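**Ticket:** Plastics from the tiled waste corner rejected at pickup
**Site:** Skostside, ground floor
**Opened by:** Juwita Sutanto
**Assigned to:** Lwazi Ngcobo
**Priority:** Normal
**Status:** Open

### Report

Opened August 9, 2023.

Clendport left our plastics sack behind again this morning. The tag on it says "mixed material." It is the second one this summer. The sack is by the back door and needs to be gone through by hand before the next pickup.

The other sacks from the building were taken. Only the one from the tiled corner was refused, so I don't think it is a pickup problem.

– Juwita

### Log

**Lwazi, first look**

Opened the rejected sack and tipped it out on a sheet. Mostly drink bottles, which are fine. Mixed in with them were folded cartons, a few paper packets and one juice carton that had leaked on everything under it. Took out the paper and board, put the bottles in a fresh sack and tied it. The juice carton went in the general waste.

Checked the liners while I was there. We are on the 40-liter ones from Surberg and they fit. No tears. The liner box says 100 and is nearly full, so no need to order.

**Lwazi, signs**

The sign over the corner says "Recycling" and nothing else. The older sign listed what goes where, but it came down when the wall was tiled and I can't find it. Asked Ottar if he has the file.

**Ottar Lie**

I have the file but it is from before we changed to Clendport. It tells people to take the caps off and peel the labels. Clendport wants caps left on and does not care about labels. Please don't print the old one.

**Lwazi**

OK, not printing it. Ottar, can you send me the current list from Clendport? I only have the pickup times.

**Ottar Lie**

Sent. Short version for the ticket:

- Plastic bottles: yes, emptied, cap on, label can stay
- Clear plastic tubs and small containers: yes, rinsed
- Cardboard cartons: no, flatten and put with paper
- Packets and wrappers: no, general waste unless they are plain paper
- Drink cartons: no, they go in the separate crate by the stairs

**Adi Subramaniam**

I use that corner most days. I didn't know about the crate by the stairs. I have been putting cartons in with the bottles because the paper bin is at the other end of the hall and there is nothing telling you not to. I expect others do the same.

**Lwazi**

Thanks, that is useful. Two things to change then – the sign, and where the paper bin stands.

**Lwazi, tried**

1. Moved the paper bin from the far end of the hall to just outside the tiled corner. It blocks the fire door slightly when the door is fully open. Moved it back.
2. Tried the narrow paper bin from the Gunawan order instead. It clears the door. Left it there.
3. Taped up a handwritten list until the printed sign is ready.

**Vasilis Dimitrov**

The fire door is fine with the narrow bin, I opened and closed it myself. Please don't put anything else on that side. For the sign, the print shop wants a stock code. Use 2000, the wipe-clean one. Paper signs go soft in there when the floor is washed.

**Juwita**

Can the sign have pictures of the items? Visitors use the corner too and a list of words is easy to walk past.

**Lwazi**

Yes. I'll do bottles and tubs on one side and cartons and packets on the other. Draft to Juwita and Ottar first, then to the printer. Should be up by the start of September.

**Lwazi, current state**

Sorting at the tiled corner is still the open item, and I am keeping the ticket open until a sack from there has been accepted. For the sign I want the items people mix up most, and the pile on the gray floor in front of the cream bin has a fair set of them. The clear bottles can all go in plastics with their labels on, and so can the small clear container if it has been rinsed. The little white carton with the blue and orange label goes with paper, flattened. The white packet with the orange swoosh, lying tilted next to it, goes in general waste unless it is plain paper – Ottar, please check that one against the list before I put a packet on the draft. 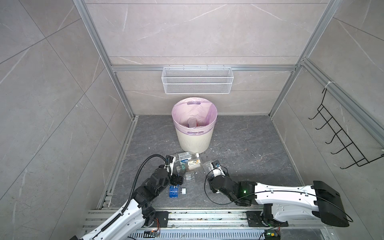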